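White table in the big front room - keep it or get a wood one?

Julián Olmedo
Posts: 143

We moved into the upstairs unit in September and the front room is a lot bigger than anything we've had before. Wood floor, windows along the far end, good light most of the day. The only real piece of furniture we own for it is a white rectangular table with slim white legs that came with us from the old apartment. It was a desk there. Now it's the place where we eat, sort mail and put down whatever is in our hands.

My wife wants to keep it. I think it looks like office furniture and that a room with a wood floor should have a wood table. I went to look at the Grinon extending table at a store and it's $1,977 before delivery, so I'd like some other opinions before I do anything.

What I don't like about the white one:

It shows everything. Coffee rings, pencil, crumbs, the dye that comes off the newspaper.
It moves a little if you lean on a corner.
It looks small in there.

What's fine about it: it's light, two of us can carry it, and it wipes clean.

We're four at dinner most nights, six on some weekends.

Casimiro Benítez

Keep it. For the price of that Grinon you could get six decent chairs and a rug and still have money left. People spend everything on the table and then sit on folding chairs for three years. I did.

On the wobble, turn it over and check the bolts where the legs meet the top. On most of these the bolts back out a little every time the table gets dragged. Tighten them with the table upside down on a blanket, then stand it up and check again. If it still moves, look at the feet. A lot of them screw in and out.

Riet Geerts

I'm going to disagree. Six people on a table that used to be a desk is not comfortable. How wide is it? If it's a normal desk depth, you can't get a plate on each side and a serving dish in the middle. You'll be passing pots over people's heads. Measure it before anybody talks about rugs.

I wouldn't pay for the Grinon either, though. I had one in my last house and the extension leaf never sat level with the rest. You could feel the step with your hand, and glasses put down across the seam would rock. Go look at used ones. There's always somebody getting rid of a solid table when they move somewhere smaller.

Julián Olmedo

It's 29 inches wide and 59 long. So yes, kind of narrow. With four it works. With six the two on the ends have a leg between their knees, and the bread goes on the windowsill.

Bolts: two were loose, one very loose. Tightened all of them. It's better. It still moves some if you push on purpose, but not when you're cutting something on a plate.

Bonifacio Tejada

29 is tight, but I've eaten at a 28 inch table for years. You serve from the stove or from a side table and keep only the plates, the water and the bread on it. My mother's was the same and there were seven of us.

I wouldn't match the floor with a wood table. You'd be trying to hit the same color and you'll miss it by a little, and a near miss looks worse than white. Our floor is oak and we bought an oak table to go with it. The floor went yellow with the years and the table went pink. White sits there and doesn't compete with anything.

Riet Geerts

You don't have to match it. Go two or three shades darker and it looks like you meant it. Walnut on a light floor is fine. So is an old pine table with a dark stain.

Bonifacio Tejada

Fine, but then he has a dark table in front of the windows, and every bit of dust shows on it by ten in the morning. White doesn't show dust. It shows coffee. Pick one.

Milagros Sarmiento

What color are the walls? I can't picture any of this without knowing.

Julián Olmedo

There's an argument about that too. We have two cans of a paint called Custard, left by the people before us, and I was thinking of using it on the wall with the door. My wife says it's the color of a hospital. I painted a test patch behind the door and in the morning it looks fine and at night it looks like butter.

Milagros Sarmiento

Leave the walls alone until the table is settled. If you keep the white one, Custard will make it look blue. I had that with a white dresser against a yellow wall, and everybody who came in asked why I'd painted the dresser.

Casimiro Benítez

Agree with Milagros on the paint. Also check how old those cans are. If they've been through a winter in a garage, throw them out.

For the stains on the table: baking soda and a damp cloth for coffee, leave it on for a few minutes, don't scrub hard. For pencil a plain white eraser works. Don't use the melamine sponges more than once in a while, they take the shine off and then the dirt sticks faster. Ask me how I know. Mine has a dull oval right where I sit.

Riet Geerts

On a wood table with an oil finish you sand the spot lightly and put more oil on. Takes a few minutes. I use Grutlow, the matte one, twice a year, and it's been through kids, paint, candle wax and a turkey that leaked. You can't repair a white top once it's chipped. You can only put a plate on it.

Bonifacio Tejada

Twice a year plus a day of everybody being told not to touch it. I had a wood table with oil and I sold it. I don't want a table with a maintenance schedule.

Riet Geerts

It's an hour.

Bonifacio Tejada

It's an hour of oiling and then a day of eating on the couch.

Julián Olmedo

I went out to Requena on Saturday to look at a used one, dark wood, seats six, the ad said very good condition. It had a burn the size of a pan in the middle with a tablecloth over it. They wanted $400 and wouldn't come down. It also weighed so much that the owner and I couldn't lift one end together, and we're up a flight of stairs with a turn in it. Drove home with nothing.

So now I'm leaning toward keeping the white one this year, and putting a second narrow table against the wall for the dishes, the way Bonifacio does it. My wife is being very nice about having been right.

Two questions then. Would you put it with the long side to the windows or the short side? And do you leave anything on it during the day? We've been trying to keep it clear, because otherwise it fills up with mail by Thursday and we end up eating around it.

Casimiro Benítez

Short side to the windows if the room is longer than it is wide. Then nobody has the sun straight in their face at breakfast except whoever is on the far end, and that can be a kid. Leave three feet behind the chairs so people can get past.

Milagros Sarmiento

I'd do long side. You get the light across the whole top and it's much nicer to read there.

And put one thing on it. A bowl, a plate, a plant, whatever. A clear table fills up by itself. Mine has a blue bowl with the lemons in it and for some reason the mail goes to the shelf now. It has to be something you'd need to move to make a mess, and small enough to pick up with one hand when it's time to eat.

Riet Geerts

Doesn't work in my house. They put the mail in the bowl.

Bonifacio Tejada

Long side or short side, put felt under the feet before you start trying it out. Slim legs put all the weight on a small spot and they'll mark a wood floor the first time somebody slides the table instead of lifting it. The stick-on pads fall off after a month, get the ones with a nail if the legs will take it. If not, the rubber cups.

I'd also skip the second table until you've had six people over once with the serving dishes on a stool or a cart. You may find you don't need it.

Casimiro Benítez

A cart is a good idea. Goes away afterwards. There must be 3,000 used ones for sale at any time.

Julián Olmedo

Got rubber cups, they fit. We have a cart from the kitchen we can try first, so no second table for now.

We tried it both ways over a couple of days and ended up with it turned at an angle to the windows, with room to get past. I know that wasn't one of the options. And I followed Milagros on the one thing, except we don't have a nice bowl, so it's a small white plate with an orange on it, near the front edge. No mail so far. The walls stay as they are until spring.

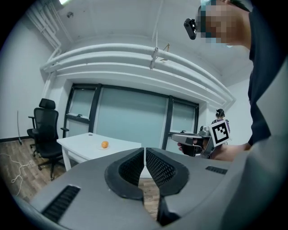

Riet Geerts
Okay, the white can stay. I'd still measure again before you have six people over. With 29 inches, put the two biggest eaters on the ends and give everybody the smaller plates. And if you ever do go back to looking at wood, take a tape and a flashlight with you and lift the tablecloth first.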